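Washing microfibre without ruining it

I went through the cleaning cupboard on 2 July 2024 and threw out a third of the cloths in it. Most had stopped absorbing. They pushed water along the worktop and left a smear behind. The oldest had been bought only the previous summer, so I spent a few evenings working out what I was doing to them.

Microfibre is usually a blend of polyester and polyamide, spun very fine and, in the better cloths, split during finishing so that each filament has a wedge-shaped section. The gaps between the filaments hold the water. Anything that fills the gaps or rounds off the edges reduces what the cloth can pick up, and a domestic laundry has several ways of doing both.

Fabric softener is the first. It leaves a thin coating on the fibre, which feels pleasant on a bath towel and makes a microfibre cloth more or less useless after a few cycles. I don't use softener, but my machine's drawer had a film of it left by the previous owner, and some of that was evidently being carried through on the final rinse. I took the drawer out, soaked it in hot water and scrubbed the siphon cap with an old toothbrush. If you have bought a second-hand machine, do this first.

Heat is the second. Polyester softens well below its melting point, and the very fine filaments go before anything else in the load does. My tumble dryer, a Konix condenser, has a high setting that I had been using for everything. Cloths dried on high for a year feel stiff and catch on dry skin less than they should. The catching is a decent test, by the way: drag a clean, dry cloth over your palm, and if it slides without snagging it is probably past its best.

The third is lint. Cotton sheds, microfibre grabs, and the two should never share a drum. I knew this and ignored it for years on the grounds that half loads waste water.

To put a number on things I set up a simple weighing test on the kitchen scales. Each cloth was weighed dry, submerged for a minute, lifted out by one corner, left to drip for 30 seconds and weighed again. A new Paquette drying towel held 575 g of water. One of the same model that had been through a year of careless washing held 317 g. Same size, same batch, same shelf.
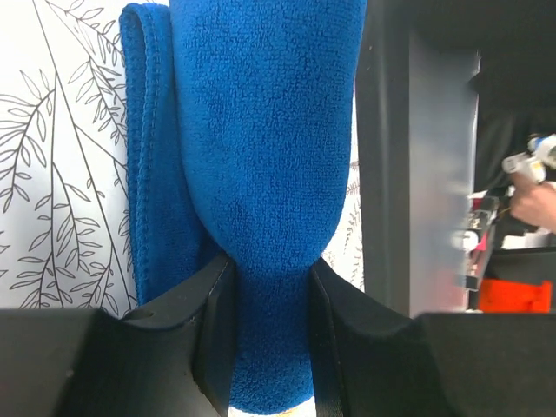 I then tried to recover the old one. The method I settled on came from Tõnu Koppel, who used to run the laundry for a small hotel and answered a long email from me with a short one of his own. Wash at 60 degrees with half the normal dose of liquid detergent and nothing else in the drum. Run a second cycle at 60 with no detergent at all. Add an extra rinse to both. Line dry.

After that the old towel held noticeably more, though it never caught up with the new one. I repeated the process and gained almost nothing, so whatever remained was presumably heat damage, and there is no washing that out.

A few notes on detergent. Liquid is better than powder in hard water, where undissolved powder can lodge in the pile. I use Reltus unscented, mainly on price. A friend recommended Fultance, a sports wash, and it did equally well on the scales at twice the cost per load. Vinegar in the rinse is widely suggested. I tried it on two cloths and could not measure any difference - the rubber seals in the machine are a reason to leave it out.

The routine now is one microfibre wash a fortnight, at 40 degrees unless the cloths have been used on grease, with a low spin and no dryer. Dirty ones wait in a mesh bag on the back of the door. Floor cloths go in a separate bag, as grit from the hall works into everything else.

I have weighed the replacement towels and written the dry and wet figures on a card inside the cupboard. The next weighing is due in June.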